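How I Dry Roses Without Turning Them Brown

I ruined a lot of roses before I got this right. My first batch hung in the kitchen window for most of June and came out the color of old tea bags, so please don't do that! Light is what eats the color, and a kitchen is steamy on top of it.

Start with flowers that are open about halfway. A bud stays a hard little knot and a fully blown rose drops its petals the minute you look at it. Cut them in the late morning once the dew is gone, and strip off all the leaves (I leave one near the top if it's pretty).
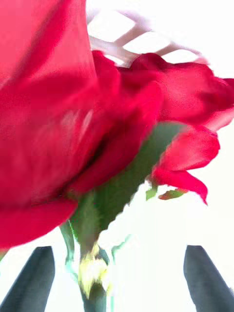 For hanging, tie the stems in small bunches with a rubber band, not string. Stems shrink as they dry and string lets go of them — I found half a bunch on the closet floor once. Hang them head down in a dark closet for 2 weeks and leave the door open a crack.

If you want the flower to keep its round shape, use silica gel. I buy the Gashaw kind, the fine one like sand. Pour an inch into a cookie tin, stand the rose in it face up with the stem cut short, and spoon more gel around the outside first, then between the petals. Go slowly! If you dump it on top the whole thing squashes flat. Put the lid on, tape it, and check after five days. The petals should feel like paper.

You can use the gel over and over. Spread it on a baking sheet and dry it in the oven at 145 degrees until the beads go back to their original color (the jar will tell you which color that is, mine are blue).
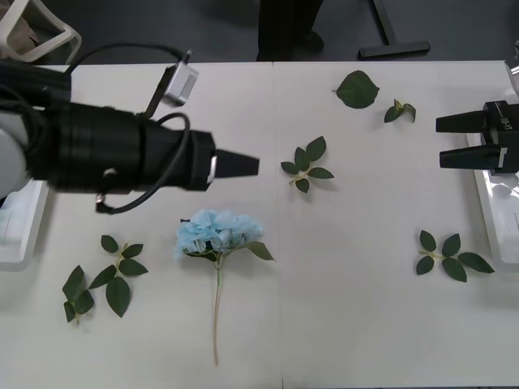 Getting the roses out is the part where I used to break them. Tip the tin very gently and let the gel run off into a bowl, then lift the flower from underneath with a slotted spoon. Brush the last grains away with a soft makeup brush. A plain white tabletop like this one is good for the job, but if yours is also two panels pushed together, keep the bowl well away from the seam or you'll be digging gel out of it with a toothpick. My friend Aicha Slaoui works over an old pillowcase and just shakes it out into the jar.

Dark red roses dry almost black, so pick a shade brighter than the one you want. Pinks and yellows hold up best for me. Give them a light coat of hairspray and keep them out of the bathroom.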